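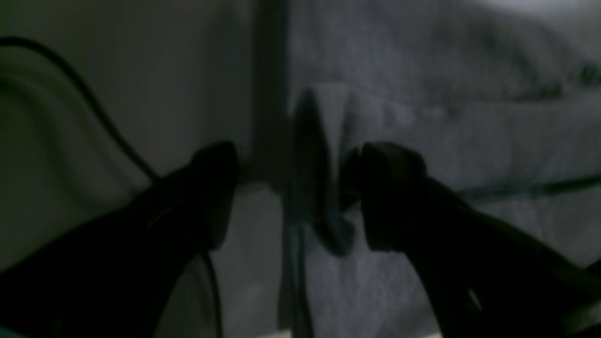
Merow Soft Goods Fingertips (pair)

Price: $200 per pair, screws included
Ships from our Ridgeway shop
Last page update: Sunday, July 5, 2020

I've been selling these fingertips long enough to know what the first email is going to be, so let me get to it: yes, they'll handle fabric, and no, you shouldn't bolt them on and hit start. Most of this page is about how to use them without hurting a person, a machine or a perfectly good bedsheet. The specs are near the bottom if that's all you came for!

What they're for

Towels, shirts, napkins, anything limp that has to be picked up by a fold or an edge. The tips are black and rounded, with no sharp corners to snag a weave. I designed the first set for the Bomside laundry trial and I've fussed with the shape ever since (Ezekiel Achterberg says I'd still be sanding them if he hadn't taken the file away from me).

They aren't for glass, metal parts or food. Please don't email me about chicken.

About the rules

A fingertip is a part. It doesn't come "certified safe" and I won't print that on the box. What counts is your whole setup: arm, gripper, tips, the thing you're holding, and where people stand. If you're in the US, look at ANSI/RIA R15.06, and ISO/TS 15066 if people share the space with the arm. Do a written risk assessment for the cell. Already have one? Open it back up when you change tips, even if you're swapping in the same style from another maker. Different length, different pinch points.

I get pushback on this every month. "It's only cloth." Sure, but the gripper closes on whatever is between the fingers, and cloth likes to hide things. Buttons, pens, somebody's thumb while they straighten a corner.

How we run them here

Start with the lowest grip force your gripper allows and work up. Fabric needs less than you'd guess, and most of the torn samples I get sent were squeezed way too hard.

Keep hands out while the arm is powered. Want to fix the pile? Stop the arm, use your lockout, fix the pile. I know, I know.

Mind your cables. Anything running across the work surface should be clipped down or routed out of the finger path, and you want to check it again after the cloth has been dragged over it a few times. Latrice Mbeki added this to our startup sheet in January and it has stayed there.

If you're using a wrist camera, check your lighting with a dark cloth on a dark table. Gray on gray is where folds get hard to pick out. Set your limits for that case and the white towels will be easy.

Look the tips over at every shift change. A nick you can feel with a fingernail means you replace the pair. Both of them, please, so they wear together.

Write down every stop. Date, fabric, what the arm was doing. Our own log has 3,229 entries and I still go digging in it when a customer calls with something odd.

Details

Color: matte black
Sold as: left and right, matched
Screws: 13 in the bag, more than you need, they roll under things
Fits: Merow parallel grippers, and Clolline ones with the adapter plate (sold separately)

Returns

Unused pairs can come back anytime. Used pairs, talk to Priya Mahmoud first. She'll want your grip force setting and your stop log, so have those handy.

Questions about mounting go to Reginald Lyons at the shop. Questions about your risk assessment can come to me and I'm happy to chat, but I can't sign it for you.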